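발표자 노트: 단위가격표를 믿어도 되나
일요일 오후 세션, 질의응답 별도

1번 슬라이드 (제목)
인사는 짧게. 앞 발표가 길어졌을 테니 자기소개는 이름만. 바로 질문부터 던진다. "장 보러 가서 100그램당 가격 보고 고르시는 분?" 손 드는 사람이 꽤 있을 것. 그분들한테 제일 미안한 발표라고 말해 둔다.

2번 슬라이드 (왜 이걸 의심하게 됐나)
저도 오래 믿었다. 큰 글씨 가격은 장사하는 쪽이 정하는 거고, 작은 글씨 단위가격은 계산이니까 거짓말을 못 한다고 생각했다. 계산 자체는 대체로 맞다. 문제는 무엇으로 나누느냐다. 같은 선반에서 어떤 건 10그램당, 어떤 건 100그램당, 어떤 건 한 개당으로 적혀 있다. 키친타월은 더하다. 장, 미터, 롤이 다 나온다.
여기서 잠깐 멈추고 반응 보기. 웃음이 안 나와도 그냥 넘어간다.

3번 슬라이드 (푸르케사르 매장 조사)
Purkesar 매장을 돌며 가격표 569장을 적었다. 표본이 대단하다고 말하지 말 것. 한 체인이고, 한 동네고, 제가 고른 통로다. 이걸로 업계 전체를 말하면 제가 비판하는 사람들이랑 똑같아진다.
그래도 보인 건 있다. 대용량이 소용량보다 단위가격이 비싼 경우가 심심찮게 나왔다. 주로 소용량만 행사 중일 때였다. 단위가격이 행사가 기준인지 정가 기준인지는 표마다 달랐고, 표시는 없었다. 직원한테 물었더니 본사에서 내려온다고만 했다.

4번 슬라이드 (Plernent 보고서)
아마 이 보고서 읽고 온 사람이 있을 것. 단위가격을 보는 소비자가 장보기 비용을 아낀다는 내용이다. 저는 이 결론을 안 믿는다. 비교 대상이 이상하다. 단위가격을 챙겨 보는 사람은 원래 쿠폰도 챙기고 전단도 본다. 표 덕분에 아낀 건지, 아낄 사람이 표를 본 건지 구분이 안 된다. 저자들도 부록에서는 인정하는데 요약문에는 그 얘기가 없다.
너무 세게 말하지 않기. 지난번에 여기서 5분 썼다.

5번 슬라이드 (버리는 몫)
단위가격표에는 분모가 하나 더 있어야 한다. 실제로 먹은 양. 2개 묶음 샐러드를 사서 하나를 버리면 단위가격은 두 배가 된다. 당연한 얘긴데 표에는 영원히 안 나온다.
Lertchai Mahawong 씨 얘기 할 것. 가계부를 4년 쓴 분인데, 버린 것도 같이 적었다. 본인 말로는 대용량 요거트는 한 번도 이득인 적이 없었다고. 한 집 얘기니까 일화라고 분명히 밝힌다. 다만 저는 솔직히 4번 슬라이드 보고서보다 이 가계부를 더 재미있게 읽었다.

6번 슬라이드 (앱은 다른가)
Hakix 앱 얘기. 바코드를 찍으면 단위가격을 통일해서 보여 준다고 광고한다. 써 봤다. 무게는 잘 통일한다. 그런데 개별 포장 과자에서 총중량인지 내용량인지가 오락가락했고, 추천 상품이 왜 맨 위에 뜨는지는 설명이 없다. 무료 앱이다. 뭘로 돈을 버는지 다들 한 번쯤 생각해 보시라고만 하고 넘어간다.
데모는 안 한다. 와이파이 못 믿음.

7번 슬라이드 (과자)

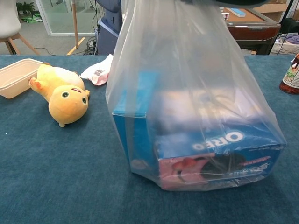
과자는 따로 떼어서 볼 만하다. 무게로 비교하라고들 하는데, 사람들이 과자를 무게로 먹나? 봉지를 뜯으면 한 봉지를 먹는다. 그래서 낱봉 수가 많은 상자가 그램당 조금 비싸도 결국 오래가는 집이 있고, 반대로 낱봉이 작다고 두 개씩 뜯는 집도 있다. 이 둘 중 어느 쪽이 많은지 저는 모른다. 안다고 말하는 사람한테는 자료를 달라고 해 보시길.
용량 줄이기도 여기서 언급. 값은 그대로 두고 내용물을 줄이면 단위가격표에는 잡힌다. 이건 표 편을 들어 줘야 한다. 다만 지난달 숫자를 외우고 있어야 보인다. 저는 못 외운다.

8번 슬라이드 (그래서 어쩌라고)
반드시 나오는 질문이니 미리 말한다. 표를 없애자는 얘기 아님. 요구는 2가지.
같은 품목은 같은 단위로 적을 것.
행사가 기준인지 정가 기준인지 적을 것.
Inthanon 매장 몇 군데에서 이미 두 번째를 한다고 들었는데 직접 확인은 못 했다. 확인 못 했다고 꼭 말할 것. 사진 보내 주실 분 있으면 받겠다고.

9번 슬라이드 (예상 질문)
"온라인몰은요?" 더 나쁘다고 본다. 배송비가 분모에도 분자에도 안 들어간다. 장바구니를 채워서 무료배송을 맞추는 순간 그램당 얼마는 의미가 흐려진다.
"외국은 잘하지 않나요?" 법이 있는 것과 선반에 제대로 붙어 있는 건 별개다. 가 본 데가 몇 군데 없으니 길게 답하지 않는다.
"본인은 어떻게 장 보세요?" 목록 적어 가고, 배고플 때 안 간다. 이것도 효과가 있는지는 모르겠다.

시간 남으면 3번으로 돌아가서 키친타월 표 확대한 것 보여 주기. 안 남으면 생략.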